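# The nine-millimetre drop

The first report from the Ginden cell was two lines long. An operator at Citgate had pressed the stop during a routine task, reset it, and seen the right arm dip before it held. Nothing was touching the gripper. The log showed a normal stop, a normal reset and no fault code, and the shift carried on.

Two more reports followed. By the third, the cell had been taken out of use and the arm was being measured with a dial gauge after every reset. The drop was 9 mm at the fingertips, give or take very little, and it came only when the arm was stretched out and the wrist was low. With the arm folded back over its base the movement was too small to notice by eye.

Nine millimetres sounds like a minor matter. The Ginden cell, in the Skullness workshop, is used for handling household objects with two arms working over one table, and much of that work is done with the fingers close to a surface or to the other arm. A drop of that size can crush a cup or put one gripper into its neighbour. It can also pinch a finger, and people reach over the table between runs to set things straight.

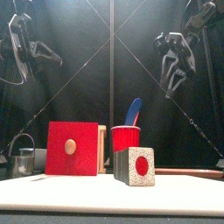 Kamarul Lubis maintains that the size of the drop was never the worry. What bothered him was that the arm moved at all while the control panel said it was being held, and that three people had seen it before anyone wrote down which pose it was in.

The arms have a brake on each of the main joints. When the stop is pressed, the motors bring the arm to rest, the brakes close and motor power is cut. On reset the order is reversed: power returns, the motors take up the weight, and the brakes open. For a short time both the motor and the brake are holding the joint. That overlap is what prevents the arm from falling under its own weight.

On the right arm the overlap had gone. The controller, a Baloch unit, waited 128 milliseconds after restoring power before it opened the brakes. That figure had been set when the cell was built and had been ample. In February the arm was given a heavier wrist assembly, and the payload value was updated in the motion settings. The brake settings are kept on a separate page, and they were left alone. With the extra weight the shoulder motor needed longer to build up its holding torque, and the brake let go first.
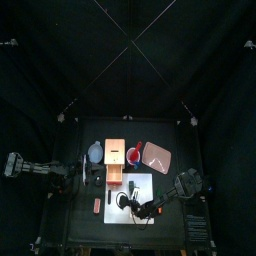

*Both arms reach in over the dark tabletop, the right gripper above the white board.*

Finding this took longer than fixing it. The first suspect was a worn brake, and the shoulder brake was removed and tested on the bench. It held well above its rated load. The second was the position sensor, on the grounds that the log showed no movement at all. The sensor was sound too. The log was at fault, or at least the way it was used: it began recording joint positions once the reset was complete, by which time the drop was over. Every entry started from the lower position and looked perfectly steady.

The answer came from clipping a current probe to the motor lead and recording it alongside the brake voltage. On the trace, the brake opened while the motor current was still climbing – a plain gap, repeated on every reset with the arm extended. 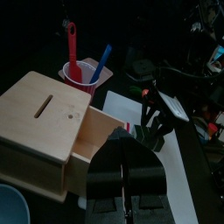

*From the wrist: the wooden box with its drawer partly out, and the other arm beyond the gripper.*

The left arm had escaped. It still carried its original wrist, so the original delay still suited it. This had muddied matters early on, as the two arms ran the same software and were assumed to have the same settings and the same load. Only the first half of that was true.

The repair was made in 2 parts. The fixed delay was replaced by a check on measured torque, so that the brakes now stay shut until the motor is carrying the joint. If the torque has not arrived in the time allowed, the reset is refused and a code is shown. The log was also changed to start recording from the moment the stop is pressed.

A change of wrist now calls for a drop test before the cell goes back into use. The arm is put in its worst pose, fully out and low, with a foam block beneath it and the gauge on the fingertips. The stop is pressed and reset, and the reading written down. This is repeated with the other arm in its rest position and again with it extended. 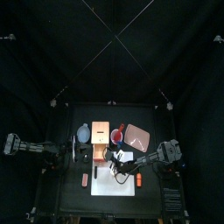 *The right gripper above the white sheet, with a black cable looping down from it.*

The cell was passed for use on 15 October 2018, with no measurable drop on either arm. One item remains open. The payload and brake settings are still on separate pages, and changing one gives no warning about the other. Citgate has asked for the two to be linked. Until that is done, a printed note on the inside of the controller door gives both page numbers.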